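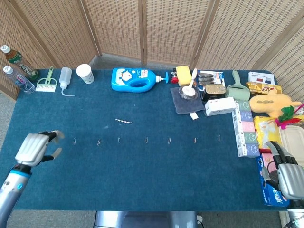

*Paper clips on blue felt, a rattan screen and the usual bottles.*

Beril Sönmez answers the phone with the name of the firm, Altıntaş, and then waits. People calling a house clearance company for the first time tend to apologize before they say anything else. They apologize for the garage. They apologize for their father. One man in Kesdale apologized for a piano and then hung up, and she had to call him back to find out where the piano was.

"Upstairs," she says. "It's always upstairs."

I went to see her on a Tuesday, at the office she shares with a dry cleaner, because my aunt had recently died and left a house full of things that my cousins and I had all agreed, very warmly, that somebody else should have. Sönmez gave me coffee in a mug from a bank that no longer exists and let me explain the situation for a long time.

"So you've each taken one lamp," she said when I was done.

We had each taken one lamp.

She has been clearing houses for most of her working life, first with her mother-in-law, Hacer Yalçınkaya, who started the business with a van and a strong dislike of waste, and now with a crew of four. Yalçınkaya is 82 and officially retired. Her retirement consists of sitting in the back room and pricing glassware. She called out twice during our conversation, once to disagree with a date and once to ask whether I was planning to drink that coffee or look at it.

What surprises people most, Sönmez says, is how little of it is worth money.

"They walk me straight to the china cabinet. Every time. The good plates, the ones you couldn't eat off unless the priest was coming. And I have to stand there and say, your mother's plates are very nice, and so were everybody else's mother's plates, and all the mothers bought them in the same ten years. I can't give them away. I have plates in my own house I can't get rid of. Meanwhile there's a drawer in the kitchen with a good old hand drill in it, and the family is using it to hold the door open."

I asked whether people get angry.

"At the plates, no. At me, sometimes. I'm the one in the room."

The arguments, in her experience, are never over the things anyone would predict. Houses get divided without a raised voice and then two grown brothers stop speaking over a bread knife. She has seen a cookie tin cut in half. ("With what?" I asked. "With determination," she said.) She once stored a garden gnome for six months while lawyers wrote letters about it, and when the matter was settled the winning side never came to pick it up. It stands by the dry cleaner's back door now, and the dry cleaner's children have painted it.

"You have to understand it isn't greed," she says. "Greedy people are easy. Greedy people want the car. The knife is hard because there's one of it, and she used it every morning, and you both remember her hand."

From the back room, Yalçınkaya said something in Turkish. Sönmez listened and nodded.

"She says also some of them are greedy."

There is a method, although Sönmez makes a face at the word. Paper goes first, into boxes, and none of it is thrown out until someone in the family has signed for it. Then clothes, which she likes to do early in the day when people are fresh. She won't let anyone start with photographs. Families who start with photographs are still on the floor at four in the afternoon, she says, with one shoebox open and a whole house standing around them.

Coat pockets are checked, then checked again by a different person. So are books, shaken by the spine. Her crew has found cash, love letters, a tooth, and in one case a full set of instructions for a funeral that had taken place the week before and had gone completely differently.

"Did you tell them?"

"Of course I told them. The daughter read it and laughed until she had to go outside. He'd wanted no hymns. They'd had six."

Darnell Hutchins, who has driven the van for her since it was a smaller van, came in around then looking for a set of keys that turned out to be in his hand. I asked him what he had learned from the job. He thought about it seriously.

"Don't buy a sleeper sofa," he said, and left.

I had come partly hoping to be told that there was a right way to do this: that you could be organized enough, or soft-hearted in the right proportions, and get through a dead person's house without feeling like a burglar. Sönmez was kind about it, but she didn't have much for me there. She thinks the feeling is fairly accurate. You're going through somebody's drawers. She just thinks it should be done by people who are paying attention, and that it should be done before the roof leaks.

She has no patience for the books that tell the elderly to start clearing out early so as not to burden anyone. Her customers bring them up with a kind of longing. One woman in Riritlow had bought her father three of them, and they were all there when he died, unopened, adding to the pile.

"He's seventy-nine, he's got his radio and his chair, and his daughter wants him to spend the spring sorting tablecloths so she won't be sad later. Let him listen to the radio! She'll be sad anyway. We can do tablecloths in an hour."

And her own house? She looked up at the ceiling for a bit.

"My husband says I bring work home. I say I bring home one thing a month. He says, yes, and how many months have we been married?" The current problem is clocks. She doesn't like clocks especially, and she doesn't wind them, but she has trouble leaving a stopped one behind in an empty room. She tried to explain why and gave up halfway, and then asked about my aunt instead, what sort of person she was, whether she cooked.

I said she cooked badly and constantly. I said there was a soup pot, a dented thing with one handle, and that it was probably still on the stove.

"Who's getting the pot?"

I said we hadn't discussed the pot.

Sönmez wrote something down on her pad. She asked for the address, whether there was parking, and whether there was a piano. There is a piano. She wrote that down as well, and underneath it, without asking me, she wrote "upstairs."

They can do it in September, after the Prorden job, a farmhouse with two barns that she described only as "optimistic." Until then I'm to leave the coats alone, keep everyone away from the photographs, and go over this weekend to get the pot before one of my cousins remembers it. I've already got a message from one of them asking if I'm free on Saturday, and whether I still have the spare key.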